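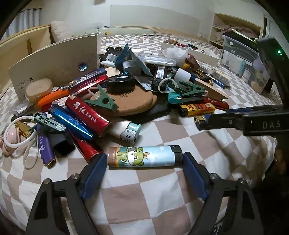
Your Heart Scan: A Guide for Children

Narkamell Children's Heart Centre, Kotulberg
Last reviewed Apr 7, 2022

This guide is for children and young people under 16 who are coming to the Centre for a heart scan called an echocardiogram. That is a long word, and most people shorten it to "echo". You may read the guide by yourself or with an adult.

What does the heart do?

Your heart is a muscle in the middle of your chest, tilted a little to the left. It is close to the size of your own closed fist. Its work is to push blood around your body. Blood carries oxygen from the air you breathe, and every part of you needs oxygen, from your brain to your toes.

Inside the heart there are four spaces called chambers. The two at the top collect blood as it comes in. The two at the bottom pump it out again. Between the chambers, and where the blood leaves the heart, there are small flaps called valves. They open to let blood through and then close, so that it travels the right way.

The heart of a child beats faster than the heart of a grown-up. It can beat 100 times in one minute, and more than that when you run or climb stairs. When you sleep, it slows down.

What is an echo?

If you shout in a tunnel, you may hear your voice come back to you. The sound has bounced off the walls. We call this an echo.

A heart scan works in the same way. A small hand-held tool, called a probe, sends out sounds that are too high for people to hear. The sounds travel into your chest, bounce off the parts of your heart and come back to the probe. A computer turns them into a moving picture. Bats use high sounds in much the same way to find their way in the dark.

The kind of sound used is called ultrasound. It is also used to look at babies before they are born. There are no X-rays in an echo and no needles are used for the scan itself. 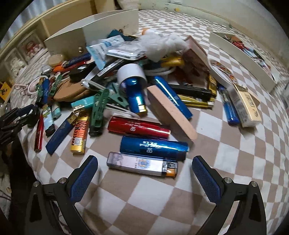

Lighters and other small objects on a brown-and-white checked cloth.

What will happen on the day?

The scanning rooms are on the ground floor of the Zaugg Building. Please go to the desk first and give your name. You will then be asked to wait in the Kirnusar Room, where there are books and a fish tank. A member of staff will measure how tall you are and how much you weigh.

When it is your turn, you will be asked to take off your top. You may wear a gown if you wish. You will lie on a bed, usually on your left side, and three small stickers will be put on your chest. The stickers have wires that let the computer follow your heartbeat.

The person who does the scan will put some clear jelly on the probe. The jelly helps the sound to pass into your body. It may feel cold and rather slippery. The probe is then moved over your chest, your tummy and the bottom of your neck. You will feel some pressure. If anything is sore, please say so and the person will stop or press less firmly.

The lights are turned down to make the screen easier to see. An adult from your family may sit beside you the whole time, and you may watch a film or listen to a story.

What are the noises and colours?

At times you may hear a loud whooshing sound. This is made by the machine when it measures how fast your blood is moving. You may also see red and blue on the screen. Your blood is not really those two colours — the computer adds them to show which way it is flowing. One colour means towards the probe and the other means away from it.

How long does it take?

Many scans are finished within an hour. It helps if you can lie still, but you are allowed to breathe as usual and you may ask for a rest. For children younger than 5, staff may suggest that a favourite toy or blanket is brought along.

What happens afterwards?

The jelly is wiped off and the stickers are peeled away, which can feel like taking off a plaster. You may then get dressed. Unless you have been told something different, you can eat, drink, play and go back to school.

A heart doctor will look at the pictures with care. Sometimes this is done on the same day, and sometimes your family will receive a letter. The person doing the scan may not be able to tell you the results straight away.

Words to know

Chamber: one of the four spaces inside the heart.
Probe: the tool that sends out sound and picks up the echoes.
Ultrasound: sound that is too high for people to hear.
Valve: a flap that keeps blood moving the right way.

Questions

You may ask questions before, during or after your scan. Some children like to write theirs down at home and bring the list with them. The desk in the Zaugg Building opens at 9 in the morning on weekdays, and is closed for one week in August.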